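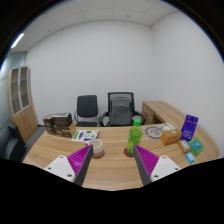
Jobs > Part-time > Packing and desk work

Packing Desk Assistant, Prydderch

We are a small company which sends tea samples and paper goods by post, and we look for one person to join us from September. The work is 12 hours in a week, always in the mornings.

You will sit at the curved wooden desk, where boxes, packets and printed sheets come together before they go out. You check each order against its sheet, choose the right box, close it and write the label. At the end of the shift you clear the desk – your own cup and bottle may stay, please on a coaster.

We ask for tidy hands and patience with small items. Experience is welcome but we can teach you. The parcels are light.

Please write to Serpil Güneş and mention reference 334. A short letter is enough.

Comments

Yavuz Uysal: Is it possible to come by bicycle and leave it inside?

Serpil Güneş: Yes, there is space in the corridor.

Elif Naz Aydoğan: I have sent my letter, thank you for the clear text.

We use cookies to remember your search. Accept | Settings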